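Corar Theatre Project
16 December 2024

1/ A few people have asked how Corar started and what we do all year, so I'm putting it in one thread. Long one. I've been with the group from the second season and some of the early part is what I was told by those who were there.

2/ Nonano is the part of town between the railway and the old docks. Most families moved there to work at the Mirketti cannery. When Mirketti shut, almost 2,000 jobs went in one summer, and the shops on the main road followed over the next few years.

3/ Those who could sell up did. A lot of the flats were split into single rooms and rented by the week. Two of the three schools merged. The bus stopped coming after eight in the evening and it still does.

4/ When I was a teenager there, the choice after school was the arcade or the steps outside the arcade. Then the arcade closed. Some of my year got into dealing, some got out through an aunt or a cousin in another town. I went to sea for a bit and came back.

5/ Corar began with eleven teenagers doing sketches in the car park behind the El Sherbiny building, which used to be a furniture showroom. The sketches were about landlords, mostly. They used the loading ramp as a stage and a car's headlights for lighting.

6/ The police moved them on four times. The fifth time, the owner of the building came down and said they could use the ground floor if they cleared it out themselves. Clearing it took until the following spring. There were 94 mattresses in there.

7/ We still use the same floor. The rent is now a proper rent, lower than the market, and we have it in writing up to July.

8/ What we do: three evenings a week of acting and movement, one evening of drumming, and Saturday mornings for the under-tens. Two full shows a year. The summer one goes on tour in a van, to other towns along the coast.

9/ It is free. People ask if we turn anyone away. We have sent people home for the night when they came in drunk or wanted a fight, and they were let back in the next session. One person was told not to return, in all this time.

10/ This year 148 young people came to at least one session. The number who came every week is much smaller and goes up and down with the weather and with exams. I would like it to be higher among the older girls. Many of them look after younger brothers and sisters in the evenings.

11/ So from this autumn you can bring the little ones. There's a corner by the old shop window with tables, paper and soft toys, and the older ones rehearse at the other end of the floor. It is noisy. We are looking at a curtain.

12/ On the summer show. It was about the last shift at Mirketti, made from talks with people who had worked on it. We got some things wrong - the siren went twice at the end of a shift, and we had it once - and were told so after the first night. It was changed for the second.

13/ Several former workers came more than once. One brought her old apron and asked if we wanted it for the show. It's now worn in the third scene, and it has to be washed by hand.

14/ The tour was harder. In one town the van would not start and we played in the street where it stood. In another we had six people watching, and two of those were waiting for a bus. The cast say that was the better show of the two. I was holding a speaker up at the time and can't judge.

15/ 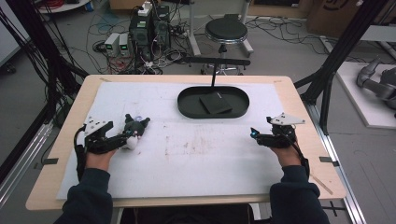 Black-and-white soft toy over the big sheet of paper.

16/ Money. The council gives us a small grant that covers the electricity and the van insurance. The rest is ticket sales outside Nonano, hat collections and whatever we earn teaching in schools. Two of us are paid, part time. Costumes come out of the hat.

17/ The heating in the El Sherbiny building is the big worry this winter. The boiler was repaired in the autumn and gave up again. A new part is 400 and there is a wait on it. Until then, please wear two jumpers and keep your coat on for the warm-up.

18/ A newspaper piece last month said Corar had "turned Nonano around". It hasn't. The rooms are still let by the week and there are still needles on the ramp, which we sweep before every session. Some people who came through the group are doing well and some are in prison. I wouldn't want the ones in prison left out.

19/ We close for two weeks after this one and start again with drumming. New people can turn up on any evening, no form needed for the first visit. Side door, the one with the green bell. The bell doesn't work, so knock.

20/ Also, if anyone has a curtain rail longer than five metres, message me.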